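Norkside Community Clinics: Progress Report on the Care Coordination Grant
Prepared for the Ekmont Fund, covering the second half of the grant year
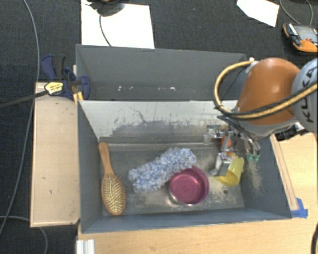 What has the grant paid for so far?

Most of the money has gone to nurse time. It covers two care coordinators at the Norkside main clinic and one at our Dandora site, along with the phone lines, the training hours and a modest share of the work on our patient records system.

We want to begin by thanking you, and we mean it warmly. When we wrote to you last year we had a plan that looked very tidy on paper and a staff who were, to put it gently, tired of plans. You gave us room to start slowly, and we think that patience is showing up now in the way the clinics run from one morning to the next.

Patients enrolled

At the close of this period we had 1,277 patients enrolled in care coordination. Nearly all of them live with diabetes, high blood pressure, heart failure or some mix of the three. Enrollment was slow through the spring and then picked up in August, when the front desk at Dandora began offering the program at check-in instead of waiting for a doctor to bring it up. (We wish we had tried that sooner! The desk staff suggested it in the very first month, and we have apologized to them for taking so long.)

The coordinators completed 1,871 phone calls with enrolled patients. We only count a call when someone picks up and talks with us, so voicemails are left out. Some of these are three-minute check-ins about a refill, and others go on for the better part of an hour and cover everything from swollen ankles to a landlord who won't fix the heat. We have stopped trying to make the long ones shorter. They are often where we find out that a patient has been splitting pills to stretch a bottle through to the end of the month.

After the hospital

The piece of the work we had worried about most was follow-up after a hospital stay. In the past we might learn that a patient had been admitted only when they mentioned it at their next visit. We now get a discharge notice each morning by 9:30, and a coordinator calls the same day if she can. Our goal is to have each of these patients seen in person within a week, and we are not there yet. Transportation is the biggest obstacle, especially for people on the far side of the river who depend on a bus that runs once an hour and quits early. We have moved a few late afternoon slots to late morning to match the bus, and that has helped a little.

We also started a 90-day check for every patient who comes home from the hospital, which was not in our original proposal. The coordinators asked for it. They felt that people were getting plenty of attention in the first two weeks and then drifting, and we agreed with them.

Records and reporting

This is the part of the report we would rather have made shorter. The move to the Onyeka registry took much longer than we planned. Old charts had medication lists that didn't match what patients were taking, and lab results from outside offices came in under several different test names. For a good stretch of the summer our coordinators were keeping a spreadsheet next to the registry and typing everything twice, which was hard on them and meant our early reports to the health plans were late. The spreadsheet has now been retired at Norkside. Dandora is still using it for blood pressure readings taken at home, and we expect to finish that piece in the coming period.

Staff training

In all, 39 staff members finished the training on shared savings and quality measures. That group includes medical assistants, billing staff and the front desks at both sites, as well as our clinicians. We had feared that a session about payment contracts would put everyone to sleep, and the first one very nearly did. The second version used our own patient panels and our own missed screenings, and people stayed after to argue about them, in a friendly way. Two of the clinicians still have real doubts about being measured on things like eye exams that happen at somebody else's office. We think their concern is fair and have raised it with the plans.

Spending

We are under budget on salaries, as the Dandora position sat open for longer than we hoped, and over budget on records work for the reasons given above. With your approval, we would like to move the unspent salary money to cover the gap. The revised budget sheet is attached, and we are glad to go over it by phone whenever it suits you.

What comes next

In the next period we plan to finish the registry work at Dandora, open enrollment to patients with chronic lung disease, and try out a ride arrangement for visits after a hospital stay. We would dearly love to have you come and see the clinics. Mornings are best, after the first rush has gone through, and there is parking behind the Norkside building.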